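**Progress report to the Hägglund Fund, second half-year**

November 24, 2023

Dear friends at the Fund,

I hope this finds you all well, and that the cold hasn't reached you as hard as it has reached us. I'm writing with our second report on the Mosari reading rooms, which your grant has now kept going for a full year. I know the form asks for two pages and I'll do my best, but you were kind about the length last time and I'm afraid I've taken that as encouragement.

Let me start with the lending numbers. We set ourselves a target of 1,500 loans for the half-year, which felt bold when we wrote it down in the spring, and we finished on 3,045. A good part of that is the Garkum room, where the school sends its classes over on foot every other week and each child goes home with two books in a cloth bag. The bags come back muddy, but the books mostly don't, and we have had to replace far fewer than we set money aside for.

Membership now stands at 994, counting children and grown-ups together. I had rather hoped to write a thousand here, and I did think about waiting until next week to send this! The growth has been steadiest among parents who first came in to collect a child and then stayed for the newspaper table. We've added two subscriptions to that table and moved it nearer the stove.

Story hour has been a more mixed tale. In Garkum it's full every time, to the point that we've split it by age. In Fetik it has been quiet since September, when the bus timetable changed and the afternoon service started leaving before we finish. We tried beginning half an hour earlier, but that runs into the end of the school day, so for now Fetik has its story hour on the weekend and we're watching how it goes. Attendance is better than it was, though still thin.

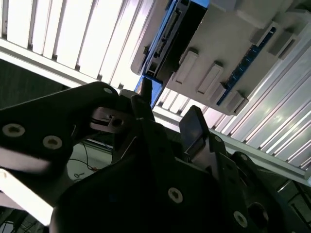

Will the Fetik room stay open through the winter? It will, on shorter hours until the end of February, and the lending desk will be staffed for all of them.

Those shorter hours save us a fair amount on heating, and I've moved the savings to the book budget, as we agreed on the phone. I'd like to spend most of it on large-print titles. We own only one shelf of them, the same people borrow from it over and over, and one gentleman told me very politely that he has now read the lighthouse novel three times and knows who did it.

Our reading helpers finished their training in the fall, and there are 6 of them now, two in each room. Wekesa Mosoti ran the course and wrote the handbook that goes with it, and he has agreed to do it again in the new year if you're content for us to use what's left in the training line. They sit with slower readers one at a time for twenty minutes, with no tests and no stickers, and the teachers at Garkum have asked if we could take more children. I've said yes to a few and started a waiting list for the rest.

On the money side, we're under budget on furniture, a little over on postage, and level on everything else. The postage is my doing. I mailed the overdue notices as letters when I should have handed most of them over at the desk, and I've stopped. The full accounts are attached with the receipts in date order.

For the coming half-year I'd like to catalog the donated books still in boxes at Mosari, get the large-print order in early, and settle the Fetik timetable one way or the other by spring. If any of you are passing through, please do come and see us. The Garkum room is at its best just after lunch.

With warm thanks from all three rooms,

The coordinator, Mosari Reading Rooms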